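Chapter 2
Policing the Water: Duties, Staffing and Public Support

By Jahangir Seneviratne
July 12, 2022

Marine policing units are commonly small and cover a wide area. At Flirkcombe, a single unit is responsible for 70 miles of coast and for the tidal river as far as Kilolstead. In one year it answered 452 calls, most of them to boats adrift, swimmers in difficulty and thefts from moorings.

This chapter considers how such a unit divides its time between rescue and law enforcement. It then examines how the work is paid for, and what may reasonably be asked of boat owners and harbour staff. Students should read the Flirkcombe duty roster before starting section 2.

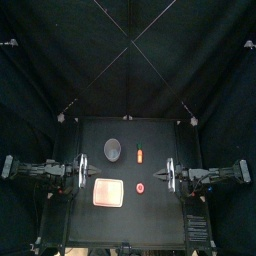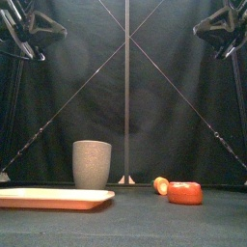

Demand is seldom even across the year. Patrol hours are normally reduced from October, when many private boats are taken out of the water, and officers are moved to other duties. The effect of this practice on winter response times is discussed in section 2.

In this part
Chapter 1: The Harbour as a Public Place
Chapter 3: Reporting Accidents Afloat
Chapter 4: The Dova Ferry Inquiry

Back to top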